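Mending Other People's Books

An interview with Mwajuma Langat
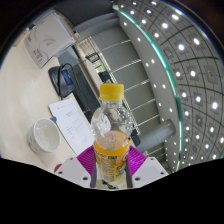 A bottle of something orange, half full, with a yellow cap.

Mwajuma Langat has repaired secondhand books for 14 years. She works out of two rooms above a shoe store in Custdale, and most of what comes up the stairs is worth very little money.

"People apologize before they open the bag," she says. "They say, it's only a paperback, or it's only my mother's cookbook. I tell them to put it on the table and let me see the spine."

Langat grew up in a house with one shelf. It held a Bible, an atlas, a car repair manual and a set of school readers that had belonged to an aunt. She read the readers until the covers came away, and then her father glued them back on with wood glue, which she now spends a good part of her week removing from other people's books.

"He meant well. Everybody who uses wood glue means well. It dries hard, and then the spine can't move, so the paper breaks instead. Packing tape is worse. The plastic part lets go after a few years and leaves the sticky part behind, and that goes brown."

She came to the work by accident. She had a job at Ladefoged, a used bookstore in Flellgate that closed some years ago, and part of the job was deciding which boxes went to the shelves and which went to the dumpster. A loose hinge was enough to send a book out. She started taking them home.

"I had no training. I had a library book on how to do it, and I followed the drawings. The first one I fixed was a field guide to ponds. I put the cover on upside down. I still have it."

Later she took evening classes with a binder named Tùng Lâm, who taught in the back of a print shop and had strong feelings about paste. He made his students cook their own from wheat starch for the first month and would not let anyone touch a book until the paste was right. Langat asked him once how she would know.

"He said it should fall off the spoon like it was tired. I have never found a better way to say it, so that's what I tell my own students."

She teaches one class now, on Saturday mornings, with six places. The students bring a book from home. She asks them to pick something they have read more than once, because they will be looking at it for eight weeks. Last spring there were two hymnals, a dictionary, a Western with no back cover, a children's book about a tugboat and a high school yearbook.

The yearbook took the longest. It had been in a basement, and the coated pages had stuck together in blocks. Some of them never came apart. The student who brought it, a retired bus driver, kept working on the ones that would.

"He got most of the juniors back," Langat says. "The seniors were gone. He was a junior, so he was all right with that."

I asked what she finds inside the books. Bookmarks, mainly, and things used as bookmarks. She has a drawer for what turns up, and she returns anything that can be matched to a person. She has found bus transfers, a dentist's appointment card, a pressed fern, recipes, and a letter from a man explaining at length why he could not come to a wedding. The letter was in a copy of a Multalska Press poetry anthology that had been sold at least twice.

"I read it, of course. Then I put it back at the same page. It had been in there so long it had left a mark the shape of itself. It seemed like part of the book."

She feels the same way about names written on the flyleaf. Customers sometimes ask her to remove them, and she will take out a price sticker or a strip of tape, but she tries to talk them out of erasing a name. One novel she worked on had five, each written under the last and each with a different town. The new owner had wanted a clean page. After a week she called and said to leave it, and when she picked the book up she asked to borrow a pen.

Langat keeps a ledger of every repair, by title and by what was wrong. She opened it to check the last entry for me. The number was 2,624. Loose hinges are the most common problem, then torn spines, then dogs.

"Dogs like the corners," she says. "I think it's the glue. The old animal glues must smell like something to them."

Does she turn anything down? Mold, she says. She has no way to keep it from spreading to the rest of the shelf. She also refuses books when the repair would cost more than the owner seems able to spare. In those cases she shows them how to tie the book with flat cotton tape, in a bow at the front edge, so that all the parts stay together. She charges nothing for the tape.

Her own reading is done at night and almost entirely in library copies. She likes long novels and books about weather. She writes nothing in them and does not fold the pages, but she admits to eating while she reads, and says there is a library copy of a book on hurricanes with a spot of soup on page 53.

"I told them about it when I returned it. The woman at the desk looked at the page and said somebody else had already got coffee on the next one."

The fall class in Custdale starts in September. All six places are taken, and there is a waiting list on a card by the door.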